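Progress report to the Akande Fund, May

Dear Osamu Amano and colleagues,

We're past the halfway point of the Planuvari recipe and household papers project, and I'm delighted with where we've got to. Your grant covers the sorting, transcribing and sharing of handwritten kitchen notebooks, shopping lists and letters from the valley, and the pile is now a good deal bigger than the one I described when I applied.

## What has come in

When we started we had 19 notebooks, all from the Skelta chapel cupboard. We now have 66, most of them brought in by families after the open afternoon in the village hall. Some are proper bound books with an index in the front. Others are school jotters, and one is a seed merchant's diary with jam recipes written sideways across the planting dates (my favourite so far, and very hard to read!).

Between them they have given us 1,337 separate entries. A good many are the same plum cake in slightly different words, and that has been one of the real pleasures of the work. You can follow the cake from house to house and watch the butter shrink and the carrot creep in during the lean years, then see the butter come back.

## Transcribing

The first 120 entries went slowly. We argued over whether to correct spellings and whether "a good cup" should be turned into a weight. We have settled on leaving the words exactly as written and putting any explanation in a note underneath. Once that was decided the pace picked up enormously, and Sota Nakajima has been getting through a whole jotter in a morning.

Two notebooks are still giving us trouble. The ink in the Vimeck farm book has faded badly on the right-hand pages, and the smaller of the two blue jotters has a section in a private shorthand that none of us can crack. I would like to keep trying with both until the end of the summer before we set them aside.

## Where we work

Loose papers need far more elbow room than bound books, and the letters have been sorted by handwriting first and date second. I have become very attached to a plain white table for this part of the job. Kept clear across the middle, with the dark things pushed out to the edges, it makes a pale brown pencil line on cheap paper much easier to pick out, and a scrap the size of a stamp doesn't go astray.

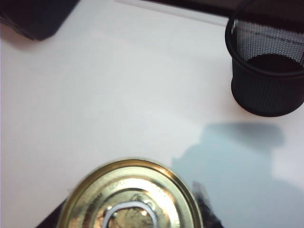

## Still to do

The tasting evening is our next big date and I can't wait for it. Nine households have offered to cook from the notebooks, including two rival versions of the plum cake, and we'll record people's memories of the dishes while they eat. After that comes the printed booklet. The selection is nearly made, although I'd welcome your view on whether the household remedies belong in it or should be kept for the online pages.

Spending is on track. The printing money is untouched, and we are slightly over on archive boxes, which I have covered from the travel line as we agreed on the phone. The receipts are with the budget sheet, and I'll send the draft booklet pages to Osamu as soon as the last recipe has been checked against its original.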